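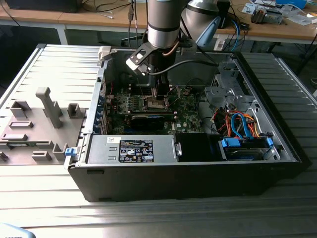 Tultstead Council opens household electronics collection point

Residents of Tultstead will be able to hand in unwanted computers and other small electrical goods at a new collection point from April, the council has confirmed.

The service will operate from the Kowalchuk Road depot and will be free to all households in the district. Desktop computers, laptops, printers, telephones and kitchen appliances will be accepted. Televisions and fridges should continue to be taken to the main recycling centre at Peltov.

Councillors approved the arrangement after a trial in which 900 items were handed in by residents. Of these, 43 were found to be suitable for repair and have been passed to schools and community groups. The remainder were sent for recycling.

Harpreet Hawthorne, Head of Waste Services, said: "Many people keep old equipment in cupboards and lofts as they are unsure what to do with it. We hope that a collection point close to the town centre will make the decision easier."

Residents are advised to copy any files they wish to keep and to remove personal information before handing over a computer. Loose batteries should be placed in a separate bag. Each household may bring up to eight items per visit. Businesses are not covered by the scheme and should contact the council's trade waste office.

The depot will open at 8.30 am and close at 4 pm. Parking is limited to 30 minutes, and visitors are asked to use the Nostumon Lane entrance while resurfacing work continues at the front gate.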